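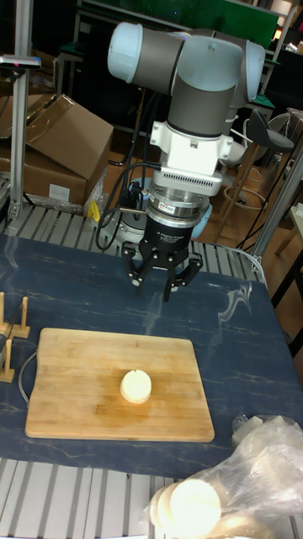
Lesezeit: 1 Min.

Genom-Assembly zerfällt in 1035 Contigs - was tun?

Droltach
Hallo, kurze Frage, bin etwas in Eile. Bakteriengenom, nur Short Reads, erwartet ca. 6 Mb. Assembly läuft durch, aber: 1035 Contigs. Coverage liegt bei 60, sollte doch reichen? Adapter sind getrimmt. Annotation wird damit natürlich Murks, viele Gene brechen mittendrin ab. Liegts an den Parametern oder an den Daten? Abgabe ist im Juni.

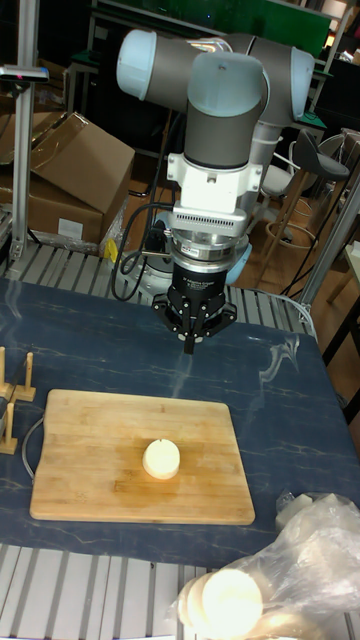
Pantelis Zervas
Erstmal auf Kontamination prüfen. Contigs gegen GC-Gehalt und Coverage plotten, zwei Wolken = zwei Organismen. Hatte ich bei einem Isolat auch, war schlicht keine Reinkultur. Dann Contigs unter 500 bp rauswerfen, das ist meistens Müll und bläht die Zahl auf. Erst danach N50 anschauen, vorher sagt der Wert wenig.
Wenn alles sauber ist: Repeats. rRNA-Operons und IS-Elemente sind länger als deine Reads, da hilft auch mehr Coverage nicht.

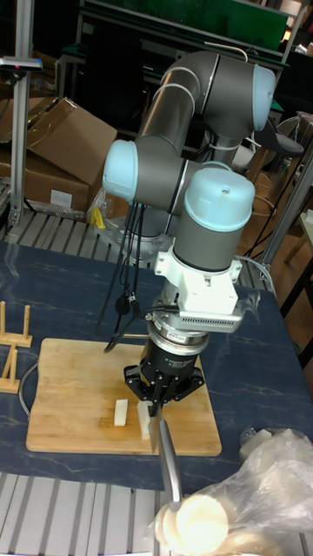 Also Long Reads dazu und hybrid assemblieren. Bei mir blieben danach 3 Contigs übrig, Chromosom und zwei Plasmide. Für reine Genlisten brauchst du das aber nicht unbedingt - mit BUSCO die Vollständigkeit prüfen, wenn die passt, kannst du erstmal weiterabeiten.

Politis
Anderen k-mer Wert nehmen. Hat bei mir mal was gebracht, weiß aber nicht mehr welchen. Evtl. auch anderer Assembler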